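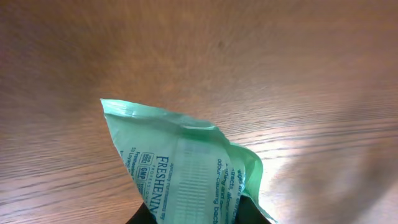
Notebook, tidy-the-desk project, February. Me (Kamala) + Shufen on the arm, Elango on logging. Soft packets are still the worst of our object set. The policy does fine on anything with a hard edge, then meets film and goes to pieces. Freshening wipes packet held by the bottom, fingers pinching the lower part together, rest of it pointing up and off to the left. Text running sideways. So the label reader Rizwan wrote has to handle rotation AND creases, it can't just look for a straight line of type. Told him. He knew.

Numbers so far: 107 demos in the Lustby folder, 14 of them thrown out (bad sync, wrong task name, one where I forgot to hit record on the second camera). Want 200 before we train again. Dalia thinks 200 is low for soft stuff, she's probaly right.

Gripper close speed — turned down one step for packets only. Don't change it globally!! Last time somebody did that and the can grasps all drifted and we lost an afternoon finding it.

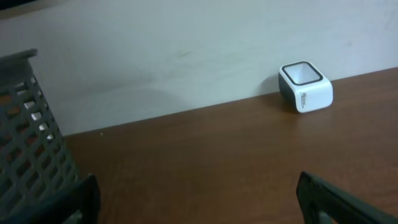 Wrist view, gray mesh organizer at left, white container back by the wall.

Organizer is a pain for depth. Holes in the mesh let the desk and wall show through and I don't trust the point cloud near it. Elango wants to mask it with a plain box model in Adeck and be done. Fine by me, try that first. If the planner gets too shy around the box, shrink it a bit on the desk side and rerun.

Cans next. Shufen's plan is to start with them lying down, side by side and touching, then work up to messier piles.

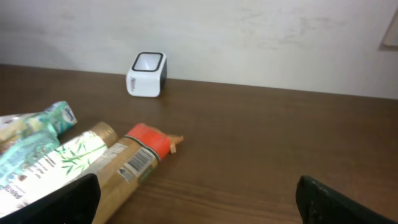

Her worry is the finger on the near side knocking the neighbor can when it comes in at an angle. Mine is rolling. We agreed to approach from the cap end and close slow, 9 tries per can, same start pose, write down every miss and not just the funny ones.

To do
— Rizwan: rotation fix in label reader, push to the Reddy branch not main
— Elango: box mask, rename the folders properly
— Shufen: can trials, start at 4 pm if the arm is free
— me: recalibrate wrist cam, email Orkmont re spare finger pads (asked once already, no anwser)
— Dalia: look over the task names before we record any more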